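Search this site
Enter keyword
Go

16 June 2026
By Ghazala Jadoon

Wanted: people who doubt that decluttering works

Every spring somebody publishes a book telling us that a clear cupboard makes a clear head. I have read more of them than I care to admit, and I remain unconvinced. The evidence is mostly people who already like tidying telling us how nice it was.

So Peltilby is running a small study in August, and we need 144 households in the Tramside area to take part. Half will clear out one room using a popular method. The other half will leave theirs alone — yes, that is a real job, and it is paid the same.

You will fill in a short diary each evening for four weeks and let one of us visit twice. We want to know how you slept, whether you argued about the mess, and how long you spent looking for your keys. We won't ask whether anything "sparked" anything.

You should be over 18, live with at least one other person and own the usual amount of stuff. Renters are welcome. Please don't apply if you run a tidying business or sell storage boxes. We had 338 replies to our last call and a surprising number came from people with something to sell.

We pay £60, half at the first visit and half when the diary comes back. It won't change your life, and I'd be wary of any study that said it would.

Irfan Butt handles applications. Write to him at the Peltilby office, Cerkness Road, with your postcode and one line on the room you would choose. Shamim Malik can answer questions about how we store your answers — she is stricter about it than I am. 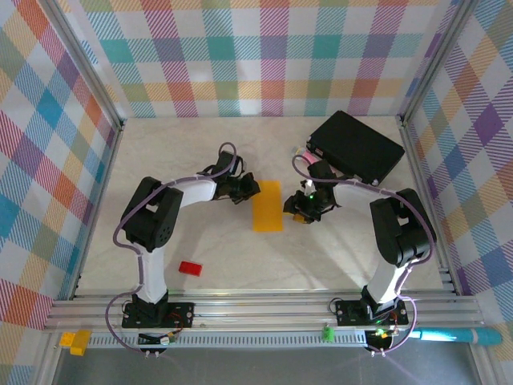
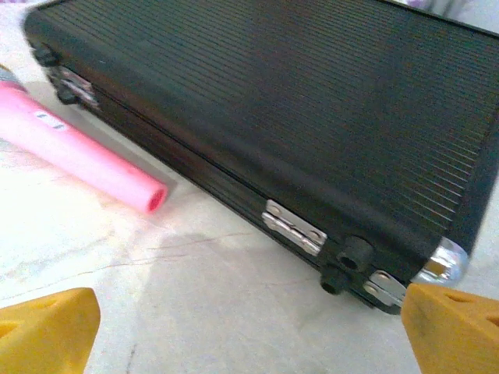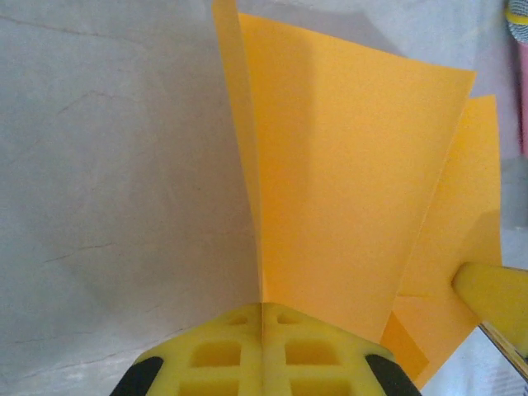

From top: plaid-covered walls round a pale work surface; a black ribbed case; a sheet of bright orange paper.

Recent calls
Do standing desks help anyone? Office workers needed
Paid diary keepers, Jakubowski sleep survey
Night bus passengers: tell us what you think
Visit assistant, part time (closed)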